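Collecting Demonstrations with Hand-Held Grippers: Frequently Asked Questions
Fleneo project, operator support pages. Last revised 20 June 2026.

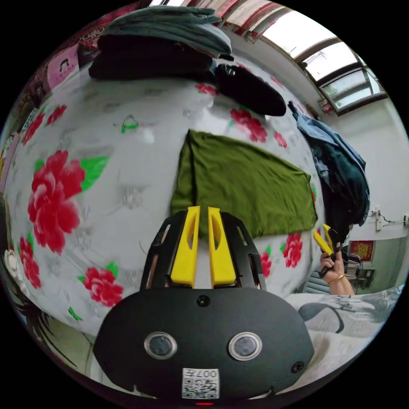

Wrist view during a garment task on a bed, with the second gripper at right.

General

What is a demonstration?
One complete performance of a task, from the start position to the release of the last item, recorded with the grippers in hand. The policy is trained on the recorded video, the finger opening, and the path of each gripper through space. Verbal commentary is not used and audio is removed at upload.

Why hand-held grippers when Avholm already has remote-control stations?
Both are in use. The remote stations at Avholm drive the actual arms, so every recorded motion is one the arms can make. They are slow for cloth, and the operator feels very little through the controls. Hand-held recording is faster and can be done in an ordinary home. Its drawback is that a person can easily make motions the arms cannot follow. Episodes of this kind are filtered out after upload.

Do I need experience with robots?
No. New operators complete 30 practice episodes, which are reviewed but not added to the training set. Most reach an acceptable rejection rate before the end of practice.

Equipment

How do I tell the left gripper from the right?
Read the label on the body plate. The character 左 after the unit number means left. The print appears upside down in the recorded view. Do not swap units between hands, even for a short test, as the calibration files are stored per side.

Can I combine grippers from two different kits?
Only if both have been registered together. Scan the QR code on each unit from the session page and wait for the pair to be accepted. An unregistered pair will record normally and then fail at upload.

The fingers look worn. Do I replace them?
Replace both fingers of a unit at the same time. Fingers with a chipped tip, or with any visible twist when closed, should be sent to the Emimberg workshop with the unit number written on the bag. Run the opening calibration again after fitting new ones. Finger opening is measured from the yellow parts in the video, so do not tape, paint, or sleeve them.

How often is calibration required?
At the start of each session, after a drop, and after any finger change. The routine consists of five full open-and-close cycles per hand.

Recording

How should the work area be set up?
Use a flat surface large enough that both grippers can reach every item without leaning. A bed, a table, or a clean floor is acceptable. Patterned bedding is acceptable and need not be covered. Plain white sheets under direct sun cause tracking loss and should be avoided.

Do I need to tidy the room first?
Clear anything within reach that could snag the fingers. Other household items may stay where they are. Put away mail, identity documents, and family photographs before recording.

May I wear jewelry or long sleeves?
Bracelets and rings are permitted if they do not touch the gripper body. Sleeves must not hang in front of the camera.

How fast should I move?
At approximately half the speed you would use with bare hands. Blurred video is the most common cause of rejection. In cloth tasks, pause briefly with the fingers closed before lifting. The pause gives the training software a clear grasp point.

Can I use my free fingers to straighten the cloth?
No. All contact with the garment must be made with the gripper fingers, from start to finish. Straighten by pinching an edge and pulling, or by pressing with closed fingers and sliding. If you touch the cloth by hand, discard the episode.

What if I make a mistake?
If you miss a grasp and recover within a few seconds, continue. Recoveries are useful and are tagged separately. If a garment falls off the work surface or a gripper is put down, stop and mark the episode as failed. Do not delete it.

How many garments per session?
A standard session is 17 episodes. Change the garment or its starting position each time. Repeating an identical layout adds little to the data.

Upload and review

How large is a session?
File size depends on episode length. Sessions over 200 minutes must be split before upload.

How long does review take?
Usually two working days. The Sutanto reviewers check tracking first and task completion second. Results appear on the session page with a reason code.

How much data does one task need?
The target for folding is 3000 accepted episodes across all operators. Simple pick-and-place tasks need far fewer. Collection for folding is scheduled to close in August.

Can I see the robot perform a task I recorded?
Evaluation clips are posted to the operator page after each training run. Clips are listed by task only and cannot be traced to an individual operator's episodes.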